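Défaut 28 : arrêt de préhension sur textile. Questions fréquentes

Produit : Noment, module bimanuel
Mise à jour : 29 décembre

Que signifie le défaut 28 ?
Le contrôleur a relevé un écart entre l'effort de serrage de la main gauche et celui de la main droite pendant plus de 900 ms. Le mouvement est interrompu et les bras se figent en position.

L'objet est-il lâché ?
Non. Le serrage est maintenu jusqu'à l'acquittement. Ne pas tirer sur l'objet et ne pas glisser la main entre les doigts et le tissu.

Quels objets sont concernés ?
Principalement les coussins. Le tissu se plisse autour des doigts et fausse la mesure d'effort. Le cas a été enregistré sous la référence 3808 lors des essais de rangement de salon chez Anolberg.
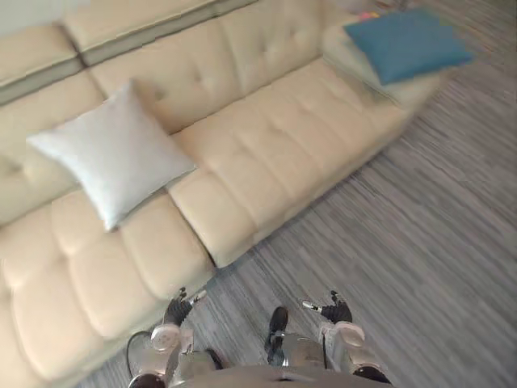
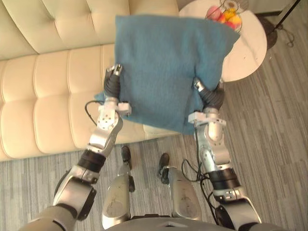
Essais de rangement, canapé crème et coussin bleu.

Le passage des câbles peut-il être en cause ?
Oui, dans une minorité de cas. Une boucle trop longue au poignet peut accrocher un accoudoir ou un pied de table. Vérifier son maintien robot hors tension.

Comment acquitter le défaut ?
Soutenir l'objet par le dessous, passer en mode manuel, ouvrir la main gauche puis la droite. Relancer ensuite l'étalonnage des doigts. Après 3 défauts consécutifs, le redémarrage est verrouillé et le journal doit être transmis au support Salgado.

Un correctif est-il prévu ?
La version de mai modifie le filtrage de l'effort. D'ici là, réduire la vitesse de levage dans le profil « textile ».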